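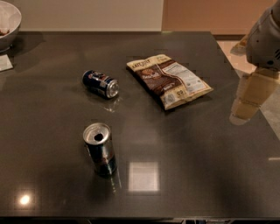

Foto: Lụa Văn

Inicio | Foros | Robótica en casa | Compras y opiniones | Ayuda | Entrar

¿Merece la pena el kit Rellen para recoger la encimera?

Lụa Văn
15 de enero de 2021

Hola a todos. Llevo un par de semanas dándole vueltas a comprar el kit Rellen (el brazo con la pinza de dedos blandos, el paquete básico, sin la base con ruedas) y quería preguntar a gente que lo tenga antes de soltar el dinero, que no es poco. En la tienda de Taltano me lo dejan en 3.216 euros con el soporte y la licencia de un año del programa Trarnard, y me dicen que con eso ya puedo empezar a enseñarle tareas.

Lo que quiero es muy tonto: que me recoja la encimera. Latas de refresco, bolsas de aperitivos, algún cuenco, lo que queda por ahí después de una tarde con amigos. La foto de arriba es justo el tipo de desorden que tengo en la cabeza, con una lata tumbada, otra de pie ya abierta y una bolsa sin abrir al lado. La encimera es oscura y brilla muchísimo, y por eso me entran las dudas, porque he leído que a las cámaras les sientan mal los reflejos.

Mis preguntas, en desorden:

¿Coge bien una lata tumbada, o sale rodando cada vez que la toca? ¿Y las bolsas? Las que están infladas me preocupan más, no sé si los dedos las aplastan y me quedo con las patatas hechas polvo. ¿Y hace falta el soporte largo o con el normal se llega a todo? El comercial me insistió muchísimo con el largo y ya sabéis cómo va eso.

¡Gracias! Si alguien lo ha tenido y lo ha devuelto, también me interesa mucho saber por qué.

Compartir (4) · Comentar · Guardar

Khoo

Hola, Lụa. Yo lo tengo desde mayo y te cuento lo mío, que es una cocina bastante parecida (encimera negra pulida, un horror para limpiarla, pero esa es otra conversación).

Las latas de pie, bien. Cierra los dedos por los lados, levanta y se la lleva. Eso sí, ojo con las abiertas, porque si queda líquido dentro y el brazo gira rápido te salpica media cocina. Yo le bajé la velocidad en Trarnard, en el menú de movimiento, y santo remedio. Viene al máximo de fábrica, no sé a quién se le ocurrió.

Las tumbadas son otra historia. Si la pinza baja atravesada a la lata, con un dedo a cada lado, la coge casi siempre. Si baja mal orientada le da un toquecito en el extremo y la lata se va de paseo. Tuve que grabarle 33 demostraciones solo de latas tumbadas, cambiando el ángulo cada vez (en diagonal, rectas, con el fondo hacia mí, con la tapa hacia mí), y a partir de ahí mejoró una barbaridad. Grábale muchas en diagonal, que es donde más fallaba la mía.

Con las bolsas te diría que las pilles por un extremo, por la parte arrugada del cierre. Los dedos son blandos y no rompen nada, pero si aprieta en el centro de una bolsa inflada resbala y vuelta a empezar. Al principio yo le enseñaba a cogerla por el medio, como haría con la mano, y perdí una tarde entera.

Lo de los reflejos es verdad, no te voy a engañar. De noche, con el foco encima, la mía confundía el brillo del foco con algo que había que recoger y bajaba a pellizcar la encimera (¡la cara de mi suegra!). Puse una bombilla con difusor y ahora me lo hace muy de vez en cuando.

El soporte largo yo no lo compraría de entrada. Mide la encimera, y si el fondo es de unos 60 cm o menos te apañas con el normal. Se puede cambiar luego, son 2 tornillos y volver a calibrar.

En resumidas cuentas, a mí me compensa porque me gusta cacharrear. Si lo que quieres es enchufarlo y olvidarte, ahora mismo no te lo recomendaría.

Compartir (2) · Comentar

pinzaloca

muy caro para recoger latas jaja. yo esperaría a que bajen, en Taltano siempre acaban haciendo oferta. lo de la licencia mira bien si luego hay que renovarla porque a mí me llegó el aviso de pago y ni me acordaba

Compartir (0) · Comentar

miradordelsur

Yo lo devolví, así que contesto a esa parte. El brazo me pareció bueno, muy suave de movimientos y bastante silencioso, y la pinza blanda me gustó más que otras duras que he probado. Mi problema fueron los cuencos. Con restos de comida dentro los cogía por el borde, se le inclinaban y acababa todo por el suelo. Escribí a soporte y me contestaron enseguida, muy amables, pero la respuesta fue que grabara más ejemplos, y yo no tenía ni tiempo ni paciencia.

Si vas a dejar cuencos en la encimera, pregunta en la tienda si te permiten probarlo allí con uno tuyo. A mí me devolvieron el dinero sin pegas, aunque el envío de vuelta lo pagué yo y la caja pesa lo suyo. Guarda los corchos de embalaje, que te los piden.

Compartir (0) · Comentar

Temas relacionados
Calibrar el brazo Rellen después de cambiar el soporte
Trarnard: cómo borrar demostraciones malas
Dedos blandos que amarillean, ¿es normal?
¿Qué luz usáis en la cocina para las cámaras?
Vendo soporte largo casi nuevo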